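Search Retena Magazine
Enter keyword
Go

The Joy of a Flat Stack
18 Jun 2021
By Jannik Tiedemann

I used to own 43 T-shirts and could find maybe four of them. The rest lived in a drawer that had to be shoved shut with a hip, and every morning I pulled out the same gray one because it was on top. Then in March I spent an afternoon learning to fold, properly, and I have been a bore on the subject ever since!

Start with a big, hard surface. A bed swallows the corners; a table gives you something to press against. Tip the whole pile onto one side, leave yourself a clear patch, and take whatever comes to hand. Dark things first is my own habit (they show the lint, so I get the brushing over with).

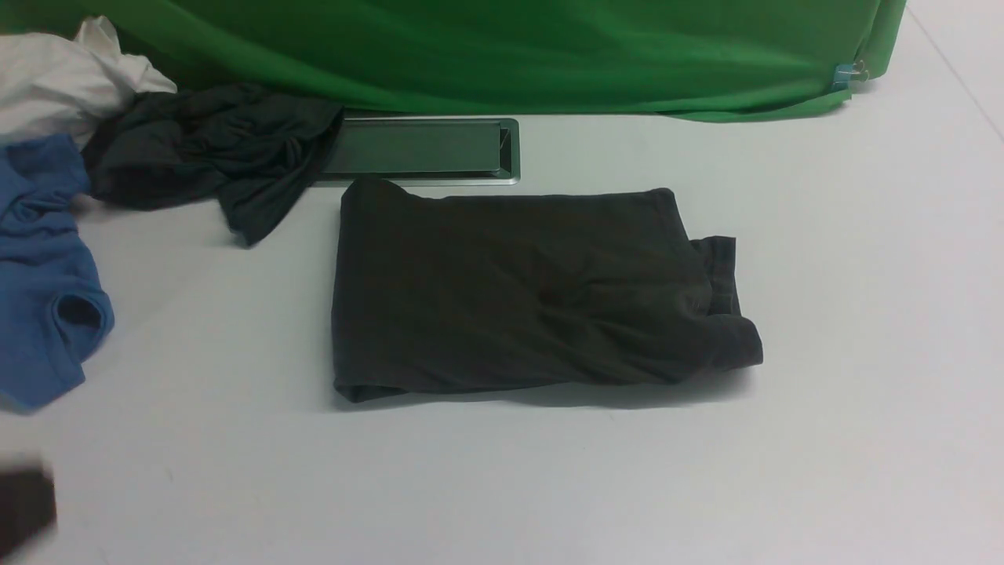 Should you iron a T-shirt before folding it?
Only if it is badly creased. Smoothing it with your palms from the collar down takes care of most wrinkles.

Sleeves are where I went wrong for years. Lay them back across the body, run a finger along the seam, and only then bring the sides in. If a bit of hem pokes out, open the last fold and do it again, it takes no time at all. By the end of that first afternoon I had a drawer I could see into, and I went straight off to start on the towels.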